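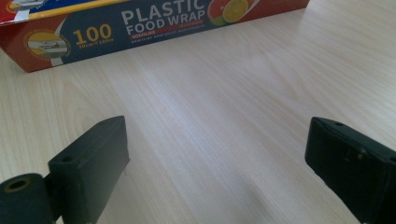 **Lelthorpe Manipulation Group – kit evaluation list**

Re: Plavgate hand-held gripper kit, buy or pass?

Hjørdis Haugland wrote on Thursday:

> Has anyone had the Plavgate kit out of the box yet? We have a loan unit at our end until the end of February, but it has been sitting on a shelf while we finish the drawer task. Before I ask for money I would like to know four things.
>
> 1. Do the fingers stay in line after a few days of use, or do we end up shimming them like the old ones?
> 2. Is the Flitel recorder software usable on its own, or does it want an account for everything?
> 3. How does it handle shiny surfaces? Our benches are terrible for this.
> 4. Can a person with smaller hands squeeze it for an hour? I had to stop after 20 minutes with the last one.
>
> The quote I have is $404 per unit with the spare finger set and without the case. If we order two they will throw in shipping. I don't want to order two if one is going to be a paperweight.
>
> Hjørdis

Hi Hjørdis, and hi everyone,

We have had ours in use for most of the month, so I can answer most of this. Your points in order.

**Fingers.** They are thick blocks and they don't flex in any way I could measure with the tools we have. The left one did walk out of line on the second day. The cause was the screw at the base, which ships with no thread locker on it. I took it out, cleaned it, put a drop of the blue stuff on and it has been fine since. Do both sides before you start. The manual has the torque for the M3 screws on the last page, in a table that is easy to miss.

The faces scuff quickly. You can see it on ours in the first picture. I haven't found that it changes the grip on cardboard. On polished metal we had slips from day one, scuffs or no scuffs, so for cutlery you will want the rubber pads. They are sold separately and I would call them a required part.

**Flitel.** It runs offline. You need an account once, to download the calibration file for your serial number, and after that you can unplug the network. Recording starts and stops from the button on the handle. Exports go to a plain folder with the video and a CSV for finger width and pose. The CSV has no header row. I have a short script that adds one, and I'll put it on the shared drive next to the manual.

The desktop viewer is poor. It will play one recording at a time and forgets where you put the window. We stopped using it and look at the files directly.

**Shiny surfaces.** We ran everything on the pale wood top on purpose, with the lights left the way they normally are. There is a wide patch of glare on it and the grain washes out where the light hits. Tracking depends on having some texture to hold on to, so I expected trouble. With a printed box on the table (we have used the blue and red food wrap box a lot, it has big white lettering and plenty of edges) it holds well. With bare wood filling the view it will drift if you move slowly through the bright part. Moving at normal speed was better than creeping, which surprised me.

Our totals so far: 282 recordings made, and Flitel accepted 164 of them without any complaint. Most of the rest were flagged for low texture. I went back through the flagged ones and many are usable if you trim the start, so don't read the flag as a reject. The threshold can be changed in the settings file and I think the default is too strict. I have left it alone for now so our numbers and yours can be compared.

**Hand size.** I can only speak for myself and I have large hands. The spring is lighter than on the old Samir handle, and the trigger can be moved in one hole if you take off the side cover. Please try it and write back to the list. I got through an hour without stopping, but the wrist gets tired before the fingers do, as most of the weight is out front. A strap would help. There is a slot for one and no strap in the box.

A few other things you didn't ask about:

- The camera mount is solid. The cable is not. Tape it down along the handle or it works loose at the connector.
- Battery life was fine for a morning. I charged at lunch every day, so I never ran it flat.
- Lens cleaning matters more than I thought. It sits close enough to the work that a fingerprint shows up in every recording.
- Support answered my email about the screw the next morning and sent two replacements I hadn't asked for.
- The case is overpriced. Ours lives in a tool bag with a towel. 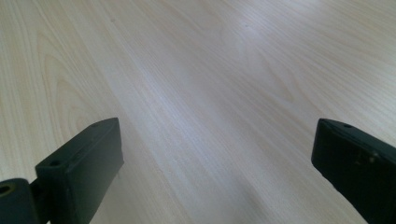
Can recordings from two kits go in the same training set?

Keep them in separate folders until each kit has been calibrated with its own file, then merge. The finger width column is in millimeters on both, but the zero point differs between units and the export does not correct for it.

On that subject, write the serial number on the handle with a paint marker. The sticker is on the inside of the battery door and you will be checking it more often than you'd like.

As for the money: I would buy one at $404 and skip the second until the pads are included or the price comes down. The hardware is good for what it costs. The software does the one job we need, which is to record and export, and I wouldn't plan on using it for anything else. If your group is going to work mainly with boxes, tubs and packets, you can start the day it arrives. For glass or bare metal, add the pads to the order and plan on a day of testing before you trust any of it.

What I still haven't tried is the wide finger set. It came in a separate bag with different screws and no instructions. If somebody on the list has fitted it, I would like to know whether calibration has to be redone from scratch or if there is a setting for it in Flitel. The manual mentions a "profile" in two places and never says where to find it.

Hjørdis, could you run your loan unit on your own benches before it goes back, even for one afternoon? Same settings as ours, default threshold, any printed box you have on hand. Send me the folder as it comes out and I'll put the two sets side by side. Mornings are best if you want to call, I am usually at the bench by 9:30.

Script and settings file will be on the drive tonight.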